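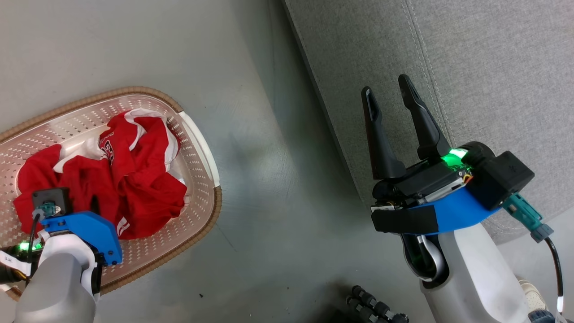

I have spent most of my free evenings since October on the old ferry landing at Andaneck, and I want to get some of it written down before I lose track of which folder says what.

The ferry ran across the river between Andaneck and Zustham. People in both towns know there was one, but if you ask where the landing was on the Andaneck side you will get two answers. One is the gravel lot at the end of the mill road. The other is the cove farther down, where there is a row of broken pilings you can see at low water. I grew up with the gravel lot version and never questioned it.

The boat most people remember is the Tresia. She was a side-loading car ferry, 43 feet long, and according to the license papers she could carry 31 passengers. The papers don't say how many cars. From the one postcard I have I would guess four if they were small. She was built at the Iwasaki yard, which was on the Zustham side and is a parking lot today.

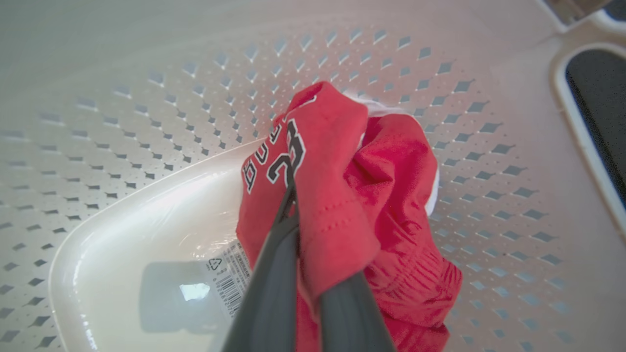

Photo: from the author's files

What changed my mind about the landing was a repair bill. The Iwasaki yard did work on the slips as well as the boat, and the county library has a box of their carbon copies. One of them is for replacing 9 piles "at the lower cove, Andaneck side." There is no mention of the mill road anywhere in that box. I went through it twice.

That doesn't settle it. The cove could have been a winter slip, or a place to tie up during storms. The fare notices only say "Andaneck," and the county map of the period draws the ferry line straight across the river and stops it short of the bank on both sides. I have a better copy of the map on order, but I don't expect much from it.

I walked down to the cove last month to look at the pilings. The path is overgrown and the last part is mud, so wear boots. There is a cut in the bank wide enough for a wagon or a car, and it lines up with the old road if you follow the stone wall back up the hill. I did not find any hardware, just some brick and a lot of bottle glass.
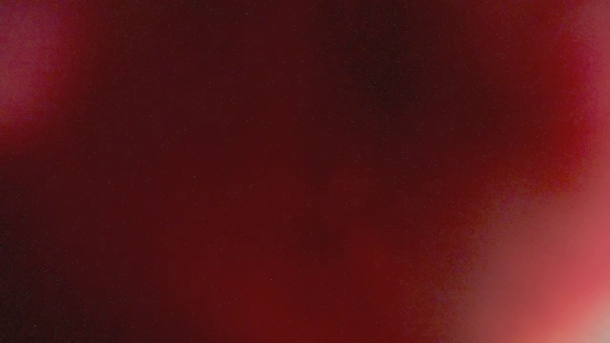

The other thing I would like to find is the log. Ferries like this one usually kept some kind of daybook with crossings and fares, and the license renewals refer to one. The Zustham library doesn't have it. The company's papers were split up when the bridge opened, and some went to the county while the rest went home with whoever wanted them. If there is a tall narrow ledger in your attic with the name Tresia on the front, I would be glad to come and look at it. I don't need to take it away.

Next on my list are the tax rolls. If the ferry company owned or leased land at the cove, it should show up there, along with the years. The rolls are on microfilm and the county has 2 readers, one of them out of order, so this will take a while. I'll post the piling measurements separately once I have gone back with a longer tape.

This site uses cookies to remember your settings and count visits. By continuing to browse you agree to their use. Accept | Learn more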